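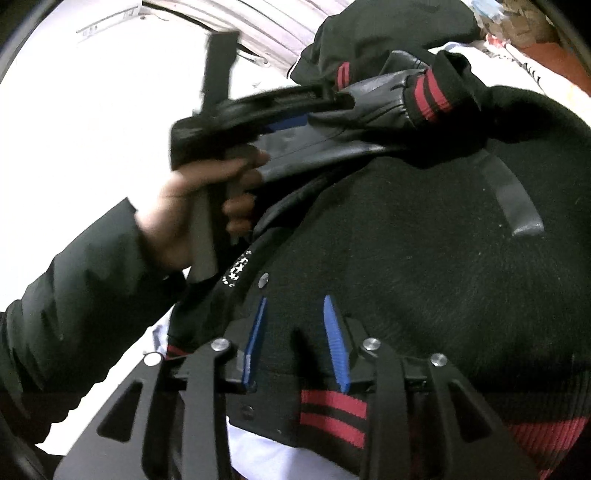
Viola Pace was still finishing her tea when we got on the line, and she apologized for it twice before I could ask her a single thing. She has spent the past two years drawing storyboards for Hitthorpe, the hand-drawn series about a ferry town and the girl who runs its lost-and-found, and she talks about the place as if she'd rented a room there.

"I know where the good bakery is," she told me. "It never shows up on screen, but I know which street it's on, and I get cross when somebody else's layout puts a barbershop there."

I wanted to start with episode six, the quiet one, where Nikemley waits on the dock for a boat we never see. (If you haven't watched it yet, go do that and come back, I'll be here!) Pace boarded the whole thing herself, something like 300 panels, and she says the first pass was far too busy.

"I had gulls, I had a dog, I had a fellow selling oranges. Kourosh looked at it and took out the dog, and then very gently he took out everything else."

Kourosh is Kourosh Bakhtiari, the director, and his name came up a good deal in our hour together, always fondly. They did quarrel over the ending. He wanted music under the last shot, and she wanted 60 seconds of nothing but water.

"We met in the middle," she said, laughing. "There's a little music. I still hum over it when I watch, so I can't hear it."

Fans have been hoping for more of Aunt Drarside, who had one wonderful speech back in episode two and then went off up the hill — and Pace was careful here, the way people are when they know something.

"She's fine. She's knitting. I'd like to see her again, and I've drawn her a new hat, just in case anyone asks me for one."

The second season starts in October, and she has four more boards to turn in before then.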